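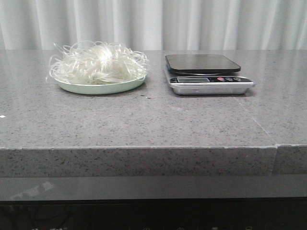
有人在上次内部会后留了一句,说规范写得再细,机器抓粉丝还是一抓一大把,称重这一步到底按谁的数算?讲稿就从这个问题讲起,因为今天要讲的几条规则,大半是围着“按谁的数算”写出来的。

(这里停一下,等后排坐好。)

一、先说范围
今天只讲台面分份作业:从盘里取料,放到秤上,读数,记录。不讲切配,不讲加热,也不讲包装。Wamorcombe 项目的操作规范一共149条,跟分份有关的占一小部分,我只挑现场最常违反的讲。
材料选的是透明细粉条一类。这类料的麻烦在于没有固定形状,互相缠着,单根会翘出盘沿。硬块状的料,抓取点可以写死;粉条不行。所以规范里凡是写“抓取物体”的地方,对这类料一律改读成“抓取一部分”。

二、开工前的台面
台面上只放盘和秤,两者之间留空。留空的距离按末端张开后的最大宽度再加一掌,不要凭眼睛估。
秤放稳,四周不靠东西。台面有拼缝的,秤脚不要压在缝上,压缝会晃,读数会漂。
石材台面会反光。头顶的灯位定下来以后不要再动,换灯管要登记。浅色盘配透明料,背景又是白帘子的时候,边缘最难分割,识别阈值要单独存一份,不要沿用深色盘的。
(如果有人问能不能换成深色盘:可以,但换盘等于换工况,要重新走验收。)

三、称重
规则很短:以秤的读数为准,腕部力传感器的估算值只作参考。两个数对不上,先停,再查,不许取平均。
每次放料前确认秤盘是空的,清零,等读数稳定。稳定的定义是连续5秒不跳字。以前写的是“基本稳定”,各班理解不一样,后来改了。
秤的显示屏要能被人直接看到。读数走串口进系统的,也要能现场核对。Fisa 那条线吃过亏,串口断了,系统一直沿用上一次的数,连着记了一个班。现在的要求是每条记录必须带新的时间标记,时间标记没变的记录作废。

四、取料和放料
取料从堆顶下手,不从盘沿挑。挂在盘外的散条,由人在暂停状态下收回盘里,机器不处理。
提起以后在盘上方停住,等垂下来的部分不再摆动,再横移。横移路径不得越过台面前沿。
放到秤上以后,末端完全离开秤盘才能读数。有一根搭在夹指上,读数就不算。
多了可以取回,取回次数上限写在工单里。超过上限转人工,不要让机器反复试,料会断,越断越难抓。

五、人和机器
手伸进台面之前按暂停,看到状态灯变了再伸。只看到手臂不动,不能当作已经暂停。
台面下方有控制面板或电器的工位,面板不得当扶手,不得放抹布。
食品接触面的清洗按食品那一套执行,跟机器停没停没有关系。机器人这边的规范不重复写,也不能拿来替代。

六、记录
Farnine 试运行期间留下1477条称重记录,其中大约600条缺了一项:盘和料的编号。数是有的,但不知道是哪一盘,后面没法复查。
所以现在的最低要求是:盘号、料号、清零确认、读数、时间标记。缺一项,这一条就不进统计,也不许事后补写。
标定记录跟着秤走,不跟着工位走。秤换了地方,记录一起搬过去,并在新位置重新校一次。

七、还没定的
Şimşekoğlu 那边提出,湿料表面有水,滴在秤盘上的水算不算份量。目前规范没有写。我的意见是先统一沥水时间,再谈扣除,7月修订时一并讨论。
另一个没定的是断条。断成多短算损耗,各处报上来的标准差得很远,请大家会后把自己现场用的数交给我,连同量法一起写清楚。

(提问时间。先问称重,再问清洗。清洗的问题如果太细,请对方留下工位编号,会后书面答复。)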